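Part-time shop and workroom help wanted at Jukine, Buston

Hi! I'm looking for someone to come and work with me, and I've put off writing this ad for weeks, so bear with me if it wanders a bit.

Jukine is a small secondhand and homewares shop on the main street in Buston, a few doors up from the bakery. I opened it with a carload of my aunt's crockery and a borrowed till, and it's grown into two front rooms of stock plus a workroom out the back where everything gets sorted, cleaned, priced and put right. It's the workroom where I'm coming unstuck. I love being out the front having a natter with people, and meanwhile the boxes pile up behind me – last count there were 59 of them waiting, most from one very large house in Darnurham.

So the job is mostly out the back, with a bit of shop floor mixed in. It's 12 hours a week, spread over 3 shifts that we'd work out between us. I open at 9 in the morning and I'm usually locked up by 4, so if you've got kids at school you may miss the pick-up bell by a whisker, but tell me and we'll fiddle with it. November is when it goes mad, and I'd want to offer extra hours then if you're keen. No pressure if you're not.

What you'd be doing, on a normal day:

Opening boxes and working out what's worth keeping
Washing and drying glass and china by hand (I supply the gloves and the good hand cream)
Writing price tickets in neat printing
Minding the counter while I eat my lunch
Giving the front window a new look every fortnight
Taking the odd phone call and writing down the message so that I can read it later

There's some lifting. Nothing silly, but a box of books is a box of books, and there are two steps down into the workroom that everybody trips on once. If lifting's a problem for you please still get in touch, as I've got a decent trolley and I'd sooner have the right person than a strong one.

You don't need to know about antiques. I didn't! I learned by getting it wrong, including the time I sold a Steinarsdóttir bowl for the price of a sandwich and had to watch it go out the door under somebody's arm. (The Steinarsdóttir pottery was a little studio out past Darnurham, long closed, and people drive a fair way for the blue pieces. You'll know one when you see one after your first month.) I'll teach you the marks to look for, and there's a shelf of old price guides with my scribbles in the margins.

What I can't teach is the patience. You'll need to be happy with a radio on low and a job that's the same job again after morning tea. You should be tidy, or at least tidier than me. It helps if you're a bit nosy, the sort who turns a cup over to look at the bottom. And please be kind to the people dropping things off, because quite often it's a parent's whole kitchen and they need a minute before they hand it over.

We take in all sorts and the pay is the same whether you're wrapping crystal or dusting a plastic plant. It's the award rate for retail, paid weekly, with super, and you get first pick of anything under ten dollars before it goes out. I also have a standing order at the bakery and I'm generous with it.

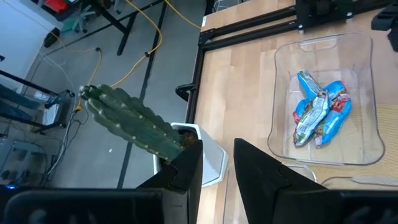
A light wooden tabletop, and small things.

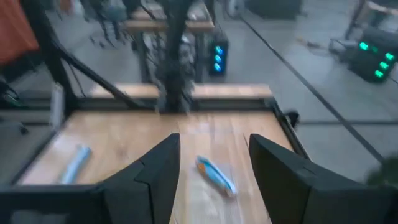
I do a paid trial shift before either of us decides anything. It's three hours, we'll go through a couple of boxes together, and you can ask me whatever you like. If it's not for you I won't be offended. One lovely person did the trial and told me the dust made her sneeze from start to finish, and she's now one of my best customers.

Getting here: there's free all-day parking behind the hall, and the Darnurham bus stops at the top of the street. The first one gets in a touch after I open, so don't fret about being late if you're coming on that. There's room inside the back door for a bike.

To apply, drop in with a page about yourself, or write to me care of the shop. I don't need a fancy resume. Tell me what you've done for work, paid or not, which hours suit, and the best thing you ever found secondhand. I do read that part first. If you've been out of work for a while, or this would be your first job, say so and don't be shy about it, I've been in both spots myself.

I'll leave the ad up until I've found someone, so if you can still see it then I'm still looking. Come round the side if the front's locked and give the door a good hard knock, as the radio might be on.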